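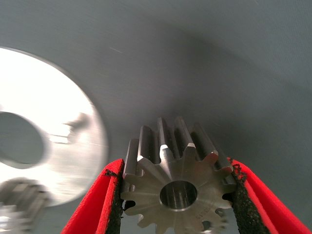
Ravindran Bhat told us in March that we were starting from the wrong end: a small gearbox is noisy mostly when it is badly lubricated, and we had not yet looked at the grease. Our first plan was to compare tooth shapes. We dropped it after that talk and wrote a new one.

2. Method

We ran the Oltby bench gearbox at 700, 2000 and 3000 rpm with two greases. One was the lithium grease already in the lab, the other a thicker one from Drotell. Javiera Iturra did the sound readings and Pilar Salinas cleaned the housing between runs. The meter stayed on the same shelf the whole time -- we taped it down after the first afternoon.

3. Results

At 700 rpm we could not tell the greases apart. At 2000 rpm the thicker one was quieter. At 3000 rpm it was still quieter, but the housing got warmer and the motor drew more current.

4. Problems

The lab fan was on during part of the 2000 rpm set, so we repeated those runs. We did not measure wear. Ludger Steinbach lent us his thermometer for the last runs only, so the earlier temperatures are missing from the table.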